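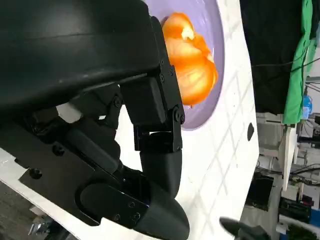
我对淡紫色的盘子没有抵抗力,这件事老读者应该都知道了。家里柜子打开一排过去,灰紫、粉紫、芋泥紫、洗旧了的紫,我妈每次来都要念叨一句“怎么还买”。可是颜色这种东西真的要摆上桌才算数呀!你看淡紫上面放一团亮橙色,旁边的桌面又是白的,橙色一下子就跳出来了,盘子反而变得很安静,像在后面托着它。我以前总觉得紫配橙有点吓人(脑子里冒出来的全是糖果店的包装纸),后来在Olico的小市集上看见有个摊主把柿子堆在一只浅紫的碗里,站在那儿看了好半天,回家就把自己那套“紫色只能配白配灰”的老规矩扔了。

所以这一组图就叫“淡紫和橙”,是小盘子系列的续集。上一组“奶白和豆绿”浏览量有3,045,对我这种只聊杯盘碗碟的小页面来说已经很热闹了,谢谢大家一直来留言!有人问我是不是学过配色,没有没有,我就是爱摆来摆去,摆完了吃掉,再换一样东西继续摆。

先讲盘子。浅紫色的盘子买的时候特别容易翻车,网上看着是雾蒙蒙的薰衣草色,拿到手要么发粉,要么蓝得像游泳池。我的笨办法是带一张白纸去店里,把盘子搁在纸上看,白纸一衬,偏粉偏蓝马上就露馅。Troltberg那家店的灯偏黄,所有紫色在里面都显得很温柔,我上过两次当,现在都是抱着盘子走到门口去看的,店员已经习惯了。

材质我不太讲究。陶的有分量,放下去的声音好听;塑料的轻,叠起来省地方,带去公园也不心疼。摆点心的话塑料盘完全够用,边沿稍微起来一点的更好,东西不容易滚出去,端着走也放心。盘底有细纹的洗的时候要用软刷子转着刷,酱汁会藏在纹路里,紫色盘子尤其怕番茄和咖喱,染上了就是一圈黄印子,怎么看都像没洗干净。我有一只就这么退役了,现在垫在花盆底下。

再讲放什么。南瓜造型的小馒头是这个季节我最爱的!白白胖胖的一个,橙色一道一道的,往紫盘子上一搁就像绘本里的东西。自己做的话,橙色那部分用南瓜泥和面,颜色会比较柔,想要再亮一点就少放牛奶。我试过用胡萝卜汁,颜色倒是好看,吃起来总觉得在吃减肥餐。Nolamex集市里也有卖冷冻的,蒸之前别解冻太久,不然容易塌,塌了的南瓜馒头看起来有点伤心,味道倒是没差。

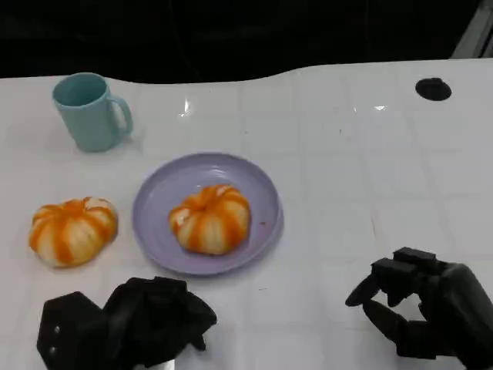 杯子我一般挑跟盘子隔着一点距离的颜色。紫盘子配紫杯子太像成套餐具了,少了点自己搭出来的乐趣。淡淡的蓝绿色就很好,跟紫色是亲戚,又不会抢橙色的位置。哑光的杯子比亮面的好搭,亮面杯子放在窗边会反出一大块光,眼睛老是先往那里跑。杯把朝哪边其实也有差别(我知道这听起来有点走火入魔了),把手朝外的时候整个桌子会松快一点,朝里就收得紧。两个人喝茶的话我会故意把两只杯子的把手朝不同的方向放,看着像刚有人坐下聊天。

桌面我建议越简单越好。白桌子是最省心的,什么颜色上去都站得住,缺点也明显,掉一粒渣都看得见。我吃东西又特别会掉渣,所以旁边永远放一块湿布。格子桌面也可以,线条浅浅的就行,要是格子颜色太深,盘子的圆边放上去会有点打架。桌布的话,我只在冬天铺,夏天胳膊肘黏在上面太难受了。

说到摆的位置,很多人一上来就把盘子放正中间,点心再放盘子正中间,端端正正的,拍出来像证件照。我喜欢稍微偏一点,馒头往左挪半个指头,盘子另一边就空出来了,那一块淡紫才有机会被看见。盘子太满的时候颜色就全被盖住了,那还买紫盘子干嘛呢?杯子也别跟盘子贴太近,中间留条路,手伸过去拿东西的时候不会碰翻。这是血泪教训,一整杯大麦茶,泼在我刚洗好的桌布上。
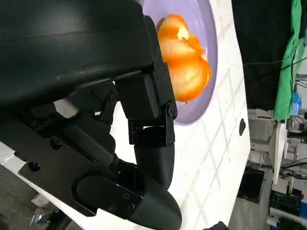 小盘子图集 第100期

居然到第100期了!我自己都吓了一跳。刚开始只是想把手机里的盘子照片清一清,清着清着就停不下来,现在相册里光是盘子就有1,491张,真要清的时候又一张都舍不得删。

橙色系的东西,我个人的排序是南瓜点心第一,橘子第二,柿子第三,胡萝卜蛋糕要看糖霜厚不厚。橘子的好处是随手就有,剥开以后的颜色跟带皮的时候又不一样,亮一些,透一些,一瓣一瓣的,碰到光特别好看。上面的白丝我不会撕得太干净,留一点点反而有手剥的感觉,撕太光了像罐头里倒出来的。剥好了就赶紧摆、赶紧吃,放久了表面会干,颜色也闷下去。橘子皮别急着丢,撕成几片放在盘子旁边的小碟里,整张桌子都香香的。

柿子要选硬一点的那种,切开来断面才整齐,软柿子在盘子上会慢慢摊开,紫色配那一摊……怎么说呢,我还是直接拿勺子挖着吃吧。胡萝卜蛋糕切小块,糖霜朝上,侧面的橙色露出来就够了。

也有读者问能不能反过来,橙色盘子上放紫色的东西。可以呀!蒸紫薯、葡萄、蓝莓酱夹心的小饼干我都试过,效果是热闹型的,适合小朋友来家里玩的那种下午。我侄女Jara(家里都这么叫她,小名)就投橙盘子一票,她说紫盘子是大人的盘子。行吧,大人继续用我的紫盘子。

顺便回一下留言里问得最多的:浅紫盘子能不能进洗碗机。我的经验是看盘底有没有写,没写的我一律手洗,热水加高温烘干几轮下来,颜色会一点一点变淡,边沿最先看出来。还有人问收纳,塑料的我就直接叠着放,陶的中间垫一张厨房纸,土是土了点,但是不会磨花。现在订阅这个页面的朋友已经有2,000多位,有些问题我回得慢,不是故意不理人哦,多戳我一次没关系的。

下一组12月放出来,主题还在“深红和雾蓝”跟“米色和墨绿”之间摇摆,大家可以在留言里投票。如果你家里也有淡紫色的盘子,随便放点什么橙色的上去,拍了发给我看看呀,盘子有磕口的也要发,我那只磕口的最常用。

更新于2024年11月23日
分类:餐桌小物 > 杯盘碗碟 标签:淡紫色 橙色 点心盘 配色 图集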